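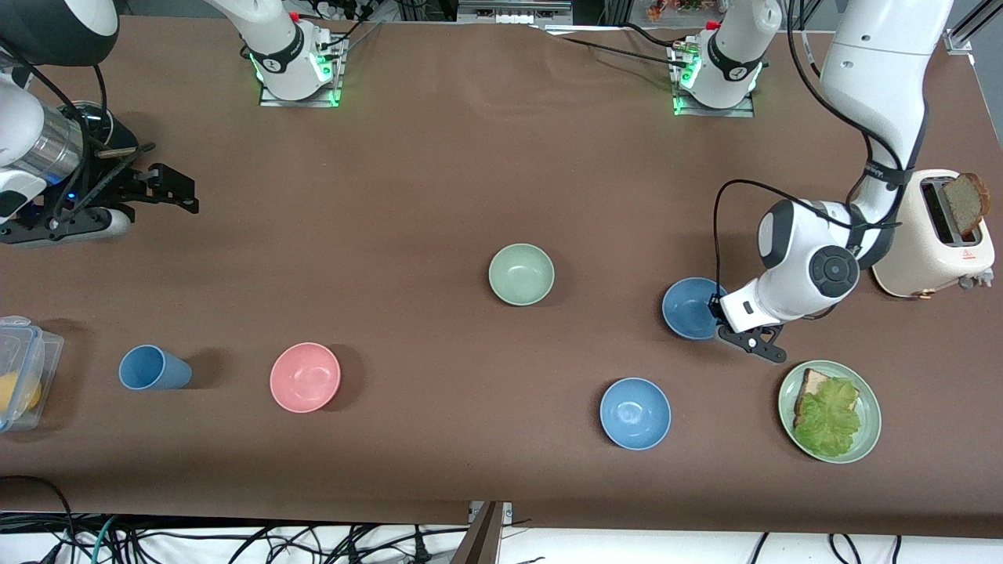 科纳德·瓦西莱夫斯卡(Konrad Wasilewska)迟到了,进门先找水喝。采访约在Plilwood,他们租的那间工作室,只有四十分钟,后面还有人等着他签字。所以寒暄省掉,直接聊碗。

“大家以为摆早餐桌很简单。你去试试。”他说。

他和博热娜·库比亚克(Bożena Kubiak)一起做Grotesier,专门给小户型和民宿配餐桌用品。成立那年九月只接到一单,还是熟人。现在呢?“忙,忙得没空吃早饭。”

先说颜色。粉的、灰绿的、蓝的,为什么不干脆一套白?

博热娜抢着答:“白的租客分不清谁是谁的。一家子住进来,孩子认准粉色那只,那就是他的,吵不起来。”蓝色配两只,是她的主意,成对的东西桌上看着安稳。灰绿那种里面浅、外圈深,她喜欢,科纳德不喜欢。两人为这个争过,没结果,留下了。

桌布也争过。科纳德要素的,棕色,哑光,别反光。“亮面的一拍照全是灯。”皱呢?“皱就皱呗,谁家桌布不皱。”博热娜在旁边叹气,她是会熨桌布的人。

再说烤面包机。他们的规矩是它必须上桌,不能藏在厨房台面上。我问插座怎么办,科纳德摆手,说那是装修队的事,随后又承认为了Hisia那个公寓项目,光改插座就多花了3,000,业主脸色不太好看。不过住进去以后,早上大家真的坐下来吃了,以前都是站着啃一片就走。这句他重复了两遍。

“面包机一上桌,人就跟着上桌。”博热娜说。

塑料盒子呢?很多搞陈列的见了塑料就皱眉。她不在乎。剩下的半个面包、切好的水果,总得有地方放,盖得上、洗得动,够了。玻璃的她也试过,Gentile那批,24只,一个季度碎掉3只,后来就不订了。

杯子和盘子聊得少,时间不够。只记下一句:盘子要比你以为的大一圈,面包屑才掉不到桌上。

我问有没有摆放的固定做法。科纳德说没有,博热娜说有。她的做法是碗先放,中间一只,其它的散开,不要排队,手伸过去别打架。面包机最后放。然后坐下来,假装吃一顿,哪里碰胳膊肘就挪哪里。“我每次都坐,他从来不坐。”

“我坐过。”

“一次。”

门外有人敲门了。最后问下一步的打算,科纳德已经站起来,说在谈4套新的公寓,地点不方便讲,颜色还没定,可能会加一个黄的。博热娜摇头,黄的不行,显脏。他说回头在讨论,抓起外套就走了。

博热娜又坐了一会儿,把她的颜色样卡翻给我看,黄色那页折着角。她说是他折的。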